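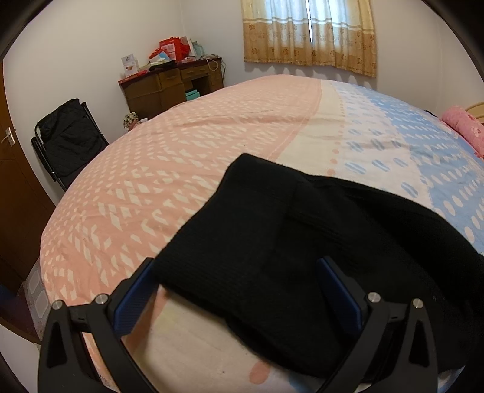 I have a theory that most of us own too many clothes and not enough places to wear them, and I'm going to spend this whole column on it, so get comfortable.

Last December I got it into my head that I needed a proper winter coat. I already had a winter coat. It was fine! It had pockets and it closed in front, which covers most of what I ask of a coat. But a shop downtown called Plestetti had one in the window marked down from $371 to $169, and the part of my brain that handles money simply got up and left the room. I was saving $202! I remember telling the woman at the register this as if she might want to congratulate me.

I've worn it eight times. It's too warm for the car, too nice for the dog and too long for stairs.

Anyway, what bothers me about the way we talk about clothes and money is that all the advice is about buying. Buy better, buy classic, buy once, buy the thing that will last you twenty years. My friend Cameron Sheehan is big on this. He has a pair of Larport boots he has had resoled so often that I doubt there's much of the first boot left, and he will bring them up at dinner whether or not the subject was footwear. And sure, good for him, they're handsome boots. But he also has four other pairs of boots that are going to last him twenty years, and he's fifty-six, and he's got two feet. At some point you have to do the math on that.

I think the advice would be a lot more useful if it were about wearing. Wear what you've got until you're a little sick of it. Wear the good sweater to the grocery store. My grandmother kept a cashmere cardigan in tissue paper for "an occasion," and when we cleared out her house in Prason there it was, still in the tissue, with moth holes up one sleeve. She'd had occasions! She'd had weddings and graduations and a trip to see the ocean, and she went to every one of them in the same navy dress because the cardigan was too good.

I do the same thing and I hate it. There's a shirt in my closet right now that I bought for a party and then didn't wear to the party in case somebody spilled something. What was I protecting it for? A better party?

People write to me about capsule wardrobes whenever I touch this subject, so let me get ahead of that. I tried one. You pick a small number of pieces that all go together and you put the rest away in the basement. Mine was all gray and navy and I looked like a substitute teacher for a month and a half. I also bought two new things to "complete" it, which I gather is pretty common and which tells you something. One was a pair of pants for $109. They go with everything, I'll give them that.

So what I've been doing instead is dumb and simple and I kind of love it. I get dressed from the back of the closet. Whatever I haven't seen in a while comes out and I wear it that day, no matter what the day is. If I feel silly in it by lunch, it goes in the donation bag when I get home. I wore a velvet jacket to the dentist. I wore a skirt from my office years to rake leaves, and it was great, it had room in the knee.

The bag is nearly full now. The Plestetti coat isn't in it yet, and I know what you're thinking, but give me one more winter. My niece is getting married up at Pan in the cold months and they're holding the ceremony outdoors, if you can believe it. I'm wearing the coat. I'm wearing it to eat cake in, too.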